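Pedik Teleoperation Project
Progress report to the Flestunix program office
Period ending December

Summary

The demonstration set has grown to 2,409 recorded runs, of which 1,228 passed review and will go into training. The program office will notice that this is a little over half. So did we. Most of the rejected runs came from the first weeks, when the operators were still learning the hand controller and the controller was, in its way, still learning the operators.

Work completed

Mug handling took up most of the period. The operator drives the simulated arm by remote control, watching through the wrist view, and has to get one finger inside the mug and one outside before closing. On paper this is the easy task. We put it first in the plan for that reason, and we have stopped making remarks about the plan.

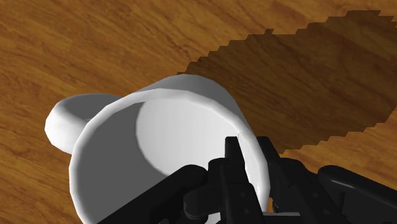 Mug task in simulation, wrist view: one finger against the inside of the rim, another outside the wall.

The main trouble is depth. Once the gripper is over the mug it hides a good part of what the operator would like to see, the bottom of the mug included. Operators tend to creep in, stop, and creep in again, and a policy trained on those runs will faithfully learn to dither. We now trim long pauses before training and ask for a single steady approach. Shadows in the simulator remain blocky. Fixing them is on the list, below nearly everything else.

The Kemeys controller software was updated 2 times. The second update was to undo the first.

Problems and changes

Review is slower than recording. We asked for a second reviewing station at Tenus and are still asking – the request is attached again for convenience. Sunday recording sessions have been dropped, as the pass rate on those runs was poor and the mood was worse.

Next period

We plan to add 200 runs with the mug's handle turned to positions the operators dislike, then start the first full training run on the reviewed set. Spending is within budget, mainly on account of the station we don't have.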